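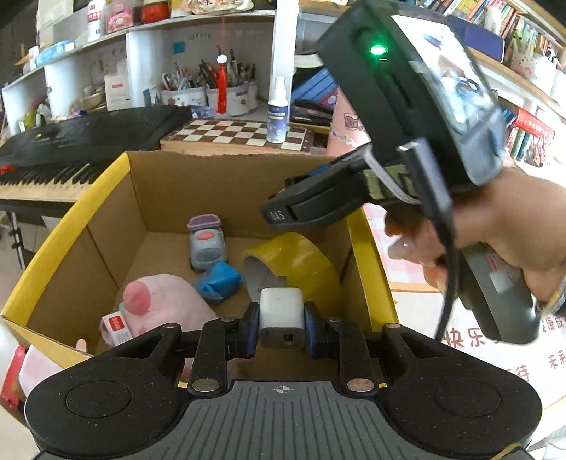 2023-10-23 工作间笔记

今天终于把蓝靛还原缸养起来了!上一缸死得不明不白,颜色发灰,闻着也不对,我心里一直堵着。这一缸从昨晚开始冒铜色的浮膜,今早掀开盖子,中间一大团紫蓝色的泡沫,漂亮得我站在那里看了好久。

先记配方,免得又忘。靛泥用的是 Weris 那批,比上次的细,过筛几乎没有渣。还原剂换成果糖,石灰还是老的那罐。比例按靛一、石灰二、果糖三。石灰先用温水化开,沉一会儿再倒,这次没有结块。果糖分两次加,第二次加完以后搅得很慢,贴着缸壁转,尽量不带气进去。搅完静置,液面下面是透亮的黄绿色,像放久了的茶油。

水温起初到了50度上下,后来掉得厉害。缸外面裹了两层旧毛毯,还是守不住。Chun-hung 建议在底下垫一块泡沫板,地砖吸热太狠。下午垫上了,晚上再量。

试染:
棉布小样,浸3分钟,出缸氧化10分钟,重复。第一遍是淡淡的水色,第二遍就有点意思了,第五遍已经接近我想要的那种“旧工装”的蓝。出缸那一刻从黄绿翻成蓝,看多少回都觉得过瘾,手里拎着布,颜色自己从边上往中间爬。
亚麻小样吃色慢,边缘比中间深。怀疑是精练没做透,还有浆。下次多煮一道,碱也加一点。
丝绸那块先不动,石灰缸碱性太高,怕伤手感。等 Hawi 那边的酸碱试纸到了再说。

绑扎的那块单独说一下。我拿棉线把布折成三角,中间夹木片,夹得太紧,里面几层根本没进染液,拆开以后白得刺眼,和外圈的蓝之间一点过渡都没有。Hawi 看了反倒喜欢,说像冰裂。我自己想要的是渐变,所以下一块改松一点,下缸之前在清水里多泡一会儿,让里层先吃饱水。木片的角也该磨圆,有一处把布顶出了印子。

纱线:Zedar 的那卷精梳棉染了17克,绕成小绞,绑了四处八字结,没有乱。上次只绑两处,最后理线理到半夜,想起来还是气。染完颜色均匀,只有绑结的位置略浅,再松一点就好。湿的时候显深,干了大概会退一截,别急着下结论。

洗的步骤:清水漂到不掉色,然后用很稀的白醋水过一下,再漂。上回偷懒跳过醋,布放了一阵子摸起来发涩,石灰没去干净。今天老老实实做完了。

一个小发现,和茜草有关。一月份那批茜草橙的布头一直压在抽屉里,今天随手剪了一条丢进缸里套染,只浸了一遍,出来是一种偏暖的灰紫!完全没料到,比我专门去调的紫都好看。原来的布用明矾媒染,明矾量是布重的百分之十,本子前面有记。剩下的布头不多,准备再煮一锅茜草,专门做套染的深浅梯度,一遍、两遍、三遍各留一条,钉在色卡墙上。Chun-hung 说洋葱皮黄也值得试,套出来应该是绿的,正好厨房攒了一大袋。

给同缸的人提个醒:浮膜先拨到一边再下布,不然会沾上铜色的斑,洗不掉。布出缸时贴着液面慢慢提,水顺着流回去,别在缸上面拧,气泡一多缸就累。用完盖好,今晚让它歇着,谁都不要再下布了,我知道你们手痒。

待办
明早先看液面颜色,如果发蓝就补一点果糖
晚上补量水温,记在墙上的表里
亚麻重新精练
色卡做35格的版式,横向放遍数,纵向放布料
问 Yimer 还有没有那种窄幅的手织棉,上次那匹吃色特别好
手套又破了一只,指甲已经蓝了,算了

晚上补:水温42,泡沫板有用。浮膜还在,颜色更亮了。开心。

最近的笔记
茜草橙:明矾用量对比
死缸记录,以及气味怎么判断
Claser 棉麻混纺精练试验
洋葱皮要攒多少才够一锅
色卡墙重新排版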